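Aprender a escrever cartas outra vez

Moro em Skostville há alguns anos e escrevo este blog em português porque foi a língua que escolhi estudar depois de adulta. Peço desculpa pelos erros, que a minha professora já não corrige aqui. Hoje quero contar sobre as cartas.

No mês de fevereiro encontrei numa gaveta um maço de cartas que a minha avó recebeu quando era nova. Estão atadas com um fio e cheiram a armário fechado. A maior parte veio de uma amiga dela, que foi trabalhar numa fábrica de fios em Wekstead e lá ficou. Li as cartas todas em duas noites. Não contam quase nada de importante: o preço da manteiga, um casaco que ficou curto nas mangas, uma vizinha que canta mal. Mas quando acabei de ler eu conhecia aquela mulher melhor do que conheço muitos colegas com quem falo todos os dias.

Então decidi escrever também. Comprei papel na papelaria Keskinen, um bloco de folhas finas que custou mais do que eu queria gastar, e escrevi à minha prima, que vive a 278 quilómetros daqui. A primeira carta foi muito difícil. Eu tinha o costume de escrever no computador, onde se apaga e se muda a ordem das frases, e à mão isso não é possível. Riscava uma palavra e ficava com vergonha do risco. Comecei a mesma página quatro vezes e a que mandei tinha, mesmo assim, uma mancha de tinta no canto.

Com o tempo aprendi algumas coisas. A primeira é que convém pensar na frase até ao fim antes de pousar a caneta, e isto para mim é um bom exercício, pois em português os verbos ainda me fogem. Quando não tenho a certeza do conjuntivo, mudo a frase. A segunda é que o papel fino deixa passar a tinta, e por isso só escrevo de um lado. A minha prima diz que é desperdício e escreve dos dois lados e ainda nas margens. As cartas dela são como um jogo, preciso de rodar a folha para encontrar o fim.

Também mudei de caneta. A antiga era uma esferográfica qualquer, agora uso uma caneta de tinta permanente da marca Drendlow, comprada usada. Arranha um pouco nas curvas do «s». Não a troco, porque já me habituei, e a letra ficou mais lenta e mais legível.

O que me custa mais é a espera. Uma carta demora, e a resposta demora outra vez, e quando chega eu já não me lembro bem do que perguntei. No início isto irritava-me bastante. Perguntei à minha prima se o joelho dela estava melhor, e quando ela respondeu que sim, já tinha caído outra vez e o joelho mau era o outro. Agora faço um pequeno apontamento no calendário da cozinha com as perguntas que mandei.

Escrevo quase sempre à mesa, de manhã cedo. Gosto de madeira debaixo do papel, tem outro som.
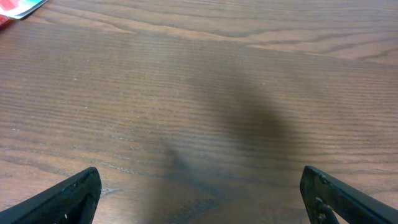 Madeira castanha, com os veios muito juntos.

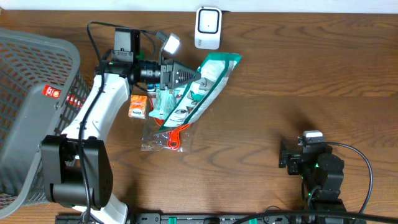
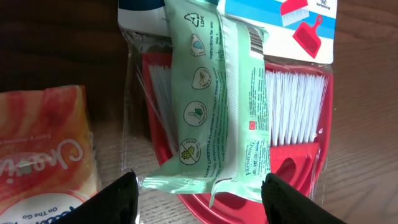

Voltando à minha prima: na última carta ela propôs que escrevêssemos também a uma tia nossa, a Aino Vainio, que não tem computador e atende o telefone só quando lhe apetece. Mandei-lhe uma página, com letra grande. A resposta chegou num postal com três linhas. Dizia que a minha letra parecia a da minha avó e que eu devia escrever mais sobre comida. Guardei o postal dentro do dicionário, na letra P, não sei porquê.

Já comecei a segunda carta para ela. Vou copiar a receita do pão de centeio, com os tempos de forno, e perguntar se ainda tem a forma redonda.

Última atualização: 24 de agosto de 2024

Comentários

Marta: Que bonito texto! Eu escrevia à minha madrinha quando era miúda e ela devolvia-me as cartas com os erros sublinhados a vermelho. Na altura chorava, hoje tenho saudades.

leitor_206: Para o papel fino, experimente pôr uma folha pautada por baixo. As linhas veem-se e a letra não desce para a direita.

A autora: Obrigada, vou experimentar. A minha letra desce sempre.

Graça: E a receita do pão, não a põe também aqui?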